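공유 작업장에서 조립 과제용 로봇 셀 만들기
학기 프로젝트 최종 보고서 (제출본)

1. 시작하게 된 경위

원래 계획서에는 '가정 및 소규모 작업장을 위한 지능형 조립 자동화 시스템'이라고 적혀 있다. 계획서를 쓸 때는 단어가 공짜라서 그랬다. 학기가 끝난 지금 우리가 가진 것은 벽에 붙인 판 하나와 그 앞에서 움직이는 팔 하나, 그리고 케이블 정리용 벨크로에 대한 상당한 지식이다. 보고서 제목은 그에 맞춰 줄였다.

작업 장소는 학교 근처 공유 작업장 Kirkari의 안쪽 칸이다. 학교 실험실은 예약이 학기 초에 이미 다 찼고, 팀원 자취방은 팔을 펴는 순간 냉장고에 닿는다는 계산이 나왔다. Kirkari는 벽이 골판 철판이고 겨울에 난방이 약하지만, 바닥에 앵커를 박아도 뭐라고 하지 않는다. 대신 밤 10시에 공용 전원이 내려간다. 이 조건이 우리 소프트웨어 설계에 어떤 영향을 주었는지는 4장에서 다룬다.

2. 목표와 범위

최종 목표는 세워 놓은 과제판에 부품을 끼우고 빼는 동작을 팔이 스스로 반복하게 하는 것이다. 책상 위에 눕힌 판에서는 부품이 중력 덕에 제자리로 떨어져 주는 경우가 많아서, 삽입을 잘한 것인지 그냥 떨어뜨린 것인지 구분이 안 된다. 판을 세우면 그런 호의가 사라진다. 지도교수님은 이 결정을 '용감하다'고 평하셨고, 우리는 칭찬으로 알아들었는데 중간 발표 때 보니 아니었다.

범위에서 뺀 것도 적어 둔다. 나사 체결은 하지 않는다. 케이블처럼 휘는 부품도 다루지 않는다. 음성 명령 기능은 계획서에 두 쪽이나 차지했지만 시작하지 않았다.

3. 구성과 제작

팔은 학과에서 대여했다. 그리퍼의 손가락은 Corkico라는 공방에서 출력했고, 첫 주문 때 우리가 도면의 단위를 잘못 적는 바람에 이쑤시개로 쓰기 좋은 손가락이 왔다. 두 번째 주문부터는 맞는 크기로 왔다. 첫 번째 손가락은 버리지 않고 작업장 연필꽂이에 꽂아 두었다.

구매 내역 중 큰 것만 보면 알루미늄 프로파일과 체결 부품이 1,419크로나였다. 국내 판매처에서 재고가 없다고 해서 외국 사이트에서 주문했는데, 받고 나서 보니 프로파일은 작업장 창고에 굴러다니고 있었다. 과제판은 Bozsik이라는 이름으로 공개된 도면을 우리 벽에 맞게 고쳐서 만들었다. 도면을 고친 부분은 고정 구멍의 위치뿐이고, 그 구멍 위치를 정하는 데 이틀이 걸렸다. 골판의 볼록한 부분과 오목한 부분 사이에 구멍이 걸리면 판이 비스듬히 선다. 처음에는 정확히 그렇게 섰다.

고정 순서는 다음과 같이 정리되었다.

골의 위치를 종이에 본뜬다.
본을 과제판 뒷면에 대고 볼록한 줄에만 구멍을 표시한다.
나사를 가조임하고 수평을 본다.
수평계를 믿고 본조임한다.

마지막 줄에 '수평계를 믿고'를 적은 것은 팀 내 분쟁 때문이다. 벽 위쪽의 레일을 기준으로 삼자는 의견과 수평계를 쓰자는 의견이 갈렸고, 나중에 레일부터 재 보고 결론이 났다.

4. 소프트웨어

제어 프로그램은 Premance라고 부른다. 이름에 뜻은 없다. 저장소를 만들 때 무언가를 입력해야 했다. 구조는 단순해서, 목표 자세 목록을 읽고, 접근하고, 힘 값을 보면서 조금씩 밀어 넣고, 저항이 기준을 넘으면 물러나 위치를 옮긴다. 나선형으로 더듬어 찾는 방식도 넣었는데, 화면으로 보면 그럴듯하고 실제로 보면 열쇠 구멍을 못 찾는 취객 같다.

앞서 말한 전원 문제 때문에 모든 시도는 끝날 때마다 기록을 디스크에 쓴다. 초기 판본은 하루치를 모아 마지막에 한꺼번에 저장했다. 하루치가 통째로 사라진 날 저녁에 바로 고쳤다.

5. 실험

학기 동안 기록에 남은 삽입 시도는 모두 2,978회다. 기록에 남지 않은 것은 위 문단을 참고하기 바란다. 이 중 뒤쪽 300회는 판의 위치를 다시 보정한 다음에 얻은 것이어서 따로 묶었다. 두 묶음을 합쳐 평균을 내면 보기 좋은 수치가 나오지만 보정 전후를 섞은 값이라 본문에서는 쓰지 않는다.

가장 먼저 안정된 것은 네모난 블록 쪽이다. 형상이 크고, 손가락이 조금 어긋나도 접촉하면서 방향을 알 수 있었다. 좁은 세로 슬롯은 끝까지 속을 썩였다. 양쪽 벽이 얇아 힘 기준을 조금만 높여도 벽이 휘고, 낮추면 팔이 닿자마자 겁을 먹고 물러난다. 결국 슬롯마다 기준을 따로 두었다. 깔끔한 해법은 아니며, 발표 때 질문이 나오면 '형상별 적응형 임계값'이라고 답하기로 했다.

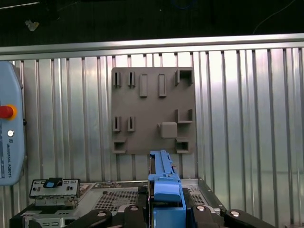
손목 카메라 영상은 위치 보정에만 썼다. 처음에는 영상으로 슬롯을 직접 찾으려 했는데, 골판이 빛을 받으면 세로로 밝은 줄이 생기고 알고리즘은 그 줄을 전부 슬롯이라고 불렀다. 벽 전체가 슬롯이라는 주장에 반박할 방법이 마땅치 않아서, 탐색 영역을 판 안쪽으로 제한하고 끝냈다. 무광 천을 벽에 두르는 방법도 시험했으나 천이 팔에 걸려 하루 만에 치웠다.

아래 모서리의 네모난 소켓은 왼쪽과 오른쪽의 결과가 달랐다. 같은 도면에서 나온 같은 모양인데 오른쪽이 더 자주 실패했다. 팔의 자세가 그쪽에서 더 꺾이는 탓이라고 보고 있지만, 접근 각도를 바꾼 비교 실험까지는 하지 못했다. 추정으로만 남긴다.

6. 안전

팔이 움직이는 동안 한 사람은 비상 정지 버튼에 손이 닿는 자리를 지켰다. 규칙은 학기 내내 지켰고, 그 자리가 난방기에서 가장 멀다는 점 때문에 당번표가 필요했다. 속도 제한은 대여 조건에 적힌 값보다 더 낮게 잡았다. 시연을 보러 온 친구들이 '멈춘 거야?'라고 물을 정도의 속도다.

7. 남은 일

슬롯 벽을 두껍게 고친 판은 도면까지만 그렸다. 오른쪽 소켓 문제는 접근 각도를 기록에 추가해야 원인을 가릴 수 있다. Premance의 설정 파일은 주석보다 사과문이 많아서 다음 팀에 넘기기 전에 정리가 필요하다.

대여 장비 반납일은 12월 27일, 토요일이다. 반납 전에 과제판은 벽에 그대로 두고 팔만 떼어 가기로 작업장과 이야기를 마쳤다. 벽의 구멍 중 쓰지 않는 것은 우리가 메운다.

부록 가. 힘 기준값 표 (별도 파일)
부록 나. 과제판 수정 도면 (별도 파일)
부록 다. 비상 정지 당번표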